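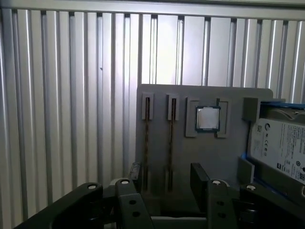 Druser's repair cell goes back to work, seen from its own wrist camera

By Lowri Prosser
Sep 30, 2024

The board-swapping cell at Druser's refurbishing shop is running again after two weeks of stops, faults and one very long argument over a bracket. The company calls the machine fixed. The people who look after it are using smaller words.

Druser strips and rebuilds used desktop computers for resale. For the past year it has been trying to get a single robot arm to do the dullest part of that job, which is pulling and seating memory sticks, processors and hard drives. The cell was set up by Prindance, a small integrator that also did the conveyor at the front of the shop. The sales sheet talks about "hands-free component recovery." Anyone who visited in the first half of September would have seen plenty of hands.

The trouble started with the memory sticks. The arm would line up over a slot, push down, and stop with a force fault before the stick was all the way in. Some days it happened twice. On others it happened until lunch, and then the operators switched the thing off and did the work at the bench.

Prindance's first answer was software. An update went in, the push was made gentler, and the faults went away for a day and a half. So did a good share of properly seated sticks. Marcela Krajčí, who runs the evening shift, said she would take the faults. "If it stops, I know it stopped," she said. "When it leaves a stick half in and moves on, I find out at the test bench."

The old settings were put back and the maintenance team was allowed to take the gripper off, something it had been asking to do from the start. Hwa-young Kang did the work with the cell locked out. She found that one finger had shifted on its mount, and that the screws holding it had been tightened to different values. None of them was loose enough to notice by hand. The fingers still opened and closed. They just didn't meet where the program thought they did, and the error got worse the harder the arm pushed.

Kang cleaned the mounting faces, refitted the finger and marked the screw heads' positions on a drawing so that the next person can tell whether anything has moved. Then she taught the grip points again from scratch, which took most of a shift.

She does that on a practice board, and the setup is a simple one. A flat gray panel stands upright in place of a motherboard. It has two memory slots side by side, a square socket with a processor sitting in it, and a hard drive in a blue tray held by a pair of gray blocks. The wrist camera looks out between the black fingers, so whoever is teaching sees the parts from where the gripper does, with a good bit of the view taken up by the gripper itself.

That last point matters more than the brochure lets on. The lower ends of the memory slots can be hidden behind the fingers, and the bottom of the board can fall into their shadow. The processor has a shiny metal top that throws light back at the lens. The slatted metal behind the board is shiny too, with bright ribs and dark grooves that run the same direction as the slots. Kang would like something dull and flat back there. She has asked for a sheet of matte board and has been told it is on a list.

Yoon-hee Yoo, who handled the project for Prindance, does not think the background is a problem. The vision software, she said, was tuned to ignore it, and the faults were mechanical. "We found a mechanical cause and we corrected it," she said. "I wouldn't go looking for a second one." Asked who had tightened the screws unevenly, she said the records did not show it. The finger had been changed once before, in the spring, and Druser and Prindance each believe the other signed off on it.

There was also the matter of the bracket. The hard drive tray on the practice board is meant to sit square. Krajčí noticed that it looked tilted on the camera feed and wanted the holding blocks adjusted before any teaching was done. Prindance held that a slight tilt was harmless, and maybe even useful, as trays in real machines are rarely straight either. Kang sided with Krajčí, on the grounds that a reference ought to be a reference. Three days of email followed. The tray is now to be checked with a gauge at the start of every teaching session, a rule that both sides describe as their own idea.

To get the cell signed back on, Druser asked for 100 insertions in a row on the practice board without a fault. It passed on the second attempt. The first ended early with a dropped stick, put down to a worn pad on the finger that had not been touched in the repair. The pad was changed and the count went back to zero.

A clean run on a practice board is good news as far as it goes. The board does not flex much. Its slots have not had years of dust baked into them, and no one has glued a fan over one end. Real machines come in with all of that. Druser has not yet published a fault rate on customer computers, and when asked for one, the company offered the practice figure again.

What has changed for certain is the upkeep. The finger screws will now be checked every 2,000 cycles, and the grip pads looked at on the same visit. The earlier schedule called for a check "as required," and it seems that until September it was never required. Kang has written a one-page sheet that hangs on the cell door:

Lock out before reaching in.
Check finger screws against the drawing, then torque all to the same value.
Wipe the camera lens with a dry cloth, no spray.
Gauge the drive tray before teaching.
Run one stick into each slot at slow speed and look at both ends of it yourself.
If it faults, write down where. Do not just press reset.

The last line is underlined. According to Krajčí, the reset button was pressed so often in the first week that the log shows long stretches of the same fault with nothing written beside it, and it took Kang an evening to work out that nearly all of them came from the right-hand slot. A finger that is slightly off does its worst at one particular reach, so that pattern alone might have pointed to the mount days earlier.

Na-rae Shin, operations manager at Druser, said the two weeks had been frustrating but that the cell was still worth having. She expects it to take over memory and processor work on the day shift by the end of next month. Hard drives will wait. The arm can get hold of a tray well enough, she said, but sliding one out past the holding blocks without twisting it is slower than doing it by hand, and she sees no sense in pretending otherwise.

She would not say what the stoppage had cost. She did say the operators who covered for the machine at the bench kept up with orders, a fact that at least one of them has repeated to anyone who will listen. A similar cell had been planned for the company's other building, on the Jandberg site, and that order is on hold until this one has gone a full month without the gripper coming off.

Prindance, for its part, has agreed to supply a spare set of fingers, already fitted and measured, so that a repair can be a swap next time. Delivery has been promised for the coming weeks. The support contract is up for renewal at the end of the year, and Shin said the company wants the response time written into it in hours this time. The current wording is "prompt."

For now the cell is running on days only, with an operator standing by to watch each stick go in. Krajčí has asked that this stay in place until the first screw check is done. The evening shift is still working by hand.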